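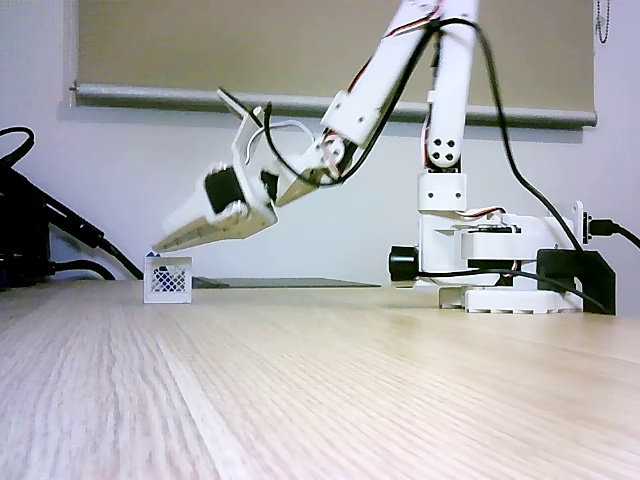

A desktop arm over a small crate with something blue inside it, at the Skendon workshop.

What the demonstrator knows and the robot does not

I have now sat through enough afternoons of people teaching robot arms to be wary of the word "teaching". At Skendon it means a person moves the arm through a job, either by pushing it along with their hands or by steering it from a second controller, and a computer records every joint as they go. Do that enough times and a model is trained on the recordings. The arm is then supposed to do the job alone.

The Belmont project, which runs out of the same workshop, recorded 149 demonstrations of one task last September: put a small object into a crate, take it out again. I did 18 of them. By my tenth I was quick and rather pleased with myself, and I'm fairly sure those later ones were the worst of the lot. I had stopped pausing above the crate. I came in at a slant and nudged the side on the way down, then corrected without thinking. All of that went into the data with the same weight as the careful early attempts.

Supporters of the method say this is its strength. Nobody has to write down rules, they say, and anyone who can do a job can pass it on. I don't believe the second part. When I pick something out of a basket I am using my fingertips, and the arm I was steering had none. I was watching from my chair with two eyes and leaning over when the view was blocked. The recording kept the movements and threw away the leaning. A learner given only the movements has to guess why I slowed down at one moment and not another.

Guiding the arm by hand has its own trouble. Your hand gets in front of the camera, and your strength hides the weakness of the motors. A lift that felt easy with my palm under the elbow joint was one the arm could barely manage by itself. Remote control is more truthful in that respect, though slower, and it tires people out. After an hour I was making choices I would not want copied by anybody.

Then there is the figure that gets quoted. Belmont's write-up says the trained arm managed 56 tries without a person stepping in. I would like to know how many tries there were altogether, how far the crate was moved between them, and who decided what counted as stepping in. The write-up gives the crate's position to the millimetre and says nothing on any of this.

Zasutlow, who sell a training package built on the same idea, promise a new task in 10 minutes. I have no doubt you can record one in that time. Whether it still works after lunch, with the blind up and the table shifted a little, is a different matter, and the brochure leaves it alone. The Negussie team at least publish their failed runs alongside the good ones, and I learnt more from those clips than from any demonstration I have been invited to.

I am not against showing robots what to do. For a fixed bench and a patient operator it may well beat a week of programming. My complaint is with the claim that skill has been handed over, when what has been handed over is a pile of movements made by someone who was getting bored. If the people selling this want to be believed, they could start by saying who gave the demonstrations, how tired they were, and which ones were thrown out – mine included.

1st February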